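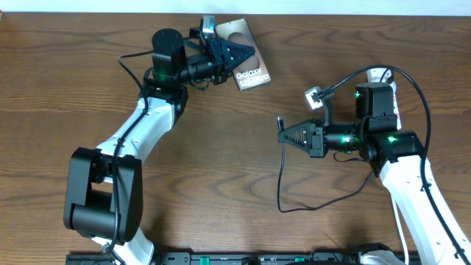 Figure 3. Wooden tabletop with knots and horizontal grain streaks, against a white wall.

Research > Materials and Interiors > Papers

11 min read

4. Surface pattern and the visibility of wear

4.1 Background

Wear on wooden furniture is usually reported in terms of depth and area. Users judge it differently. A scratch that is easy to measure may go unseen for years if it runs with the grain, while a shallow ring on a plain surface is noticed the same day. Earlier work by Cozma treated the pattern of the wood as noise to be removed before scoring. We treat it as a variable.

Tabletops with dark knots and long streaks, such as the one in Figure 3, fall in our high-pattern group. Plain tops with even color and straight grain fall in the low-pattern group. Tops that two raters could not place were left out of the comparison and are listed in the appendix.

4.2 Survey

The survey was sent to households in Funholm and Zaltwood that had owned a wooden dining or work table for at least one year. We received 1,556 usable replies. Respondents were asked to name any marks they had noticed on the table, to say when they had first noticed them, and to rate how much each one bothered them on a five-point scale. They were not told that pattern was of interest.

Owners of low-pattern tables reported more marks and rated them as more bothersome. The difference was largest for white rings and smallest for dents. Age of the table had a weaker effect than we expected. Households with children reported more marks in both groups, and the gap between the groups stayed nearly the same.

4.3 Inspection

Self-reports say little about the actual condition of a surface, so 400 of the tables were also inspected in person. Each inspection took place in daylight with the table cleared and wiped. Marks were recorded under a low-angle lamp on a printed grid. Elango Joseph carried out the Zaltwood inspections and trained the second inspector, and 14 tables were scored by both to check agreement.

The inspected condition of the two groups was close. High-pattern tables had slightly more fine scratches, most of them running with the grain, and few of these had been mentioned in the survey. Dents were reported at similar rates in both groups.

4.4 Finish

Finish was recorded as oil, wax, lacquer or unknown. Lacquered tops had fewer rings, but the rings that did occur were reported more often. We could not separate finish from pattern in the Funholm sample, where most of the plain tops were lacquered.

0 comments · 3 shares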